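Shared Kitchen Refresh: Storage and Bench Use at Birkley House

14 August 2026
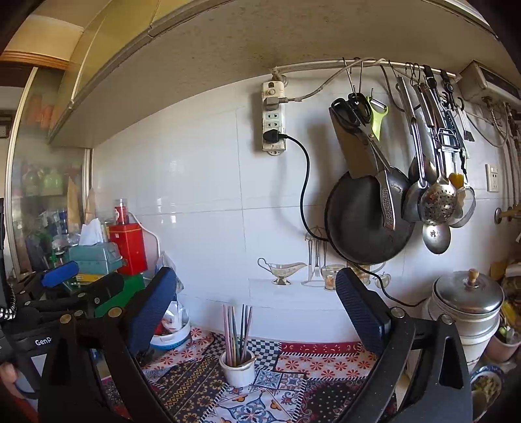

Background

The Residents' Services Office has completed its review of the shared kitchens at Birkley House. The review began in June, following feedback that benches were becoming crowded at meal times and that utensils were difficult to find once they had been put away in drawers. A total of 71 residents responded to the survey, and the Office thanks them for their comments.

The corner bench has been adopted as the model for the remaining kitchens. Utensils in frequent use, including the cleaver, scissors and peeler, hang from S-hooks on a metal rail beneath the wall cabinet, with the frying pan below them. Chopsticks stand in a white ceramic cup on the bench. The patchwork tablecloth, with its red flowers and blue-and-white checks, will also be retained, as many respondents asked that the kitchens keep some colour.

Hanging Rails

Rails and hooks will be supplied to each kitchen by Kotian. Residents are asked to return items to the rail after washing and drying them. Knives and cleavers should be hung at the end of the rail furthest from the doorway, and heavy pots are to be kept in the lower cupboards. Personal cookware may be hung where space permits, provided it is labelled with the owner's room number.

Power Strips

Wall-mounted power strips will remain beneath the cabinets. Small appliances should be switched off and unplugged after use. Cords must be kept clear of the cooktop and sink. Any damaged plug or socket should be reported to the Office on the same day and left alone until it has been inspected.

Tablecloths

Each kitchen will receive two cloths, one for use and one for the wash. Cloths are to be machine washed in warm water and line dried. Hot pans should be placed on a trivet or on the cooktop. Spare cloths are held in the linen cupboard beside the laundry on the Sorkura wing.

Budget and Timing

An allocation of $500 per kitchen was approved for the work, and the first kitchen was completed for $495. Work in the other kitchens will proceed one floor at a time. Each kitchen will be closed between 10 am and 3 pm on the day its rail is fitted, and notices will be placed on the door beforehand. Residents should remove any personal items from the bench before the closure.

Enquiries

Questions about the fitting schedule should be directed to Kamala Marar, Residents' Services. Requests for changes to rail height, including requests relating to accessibility, should be made to Venkatesh D'Souza at the Bruster Street office.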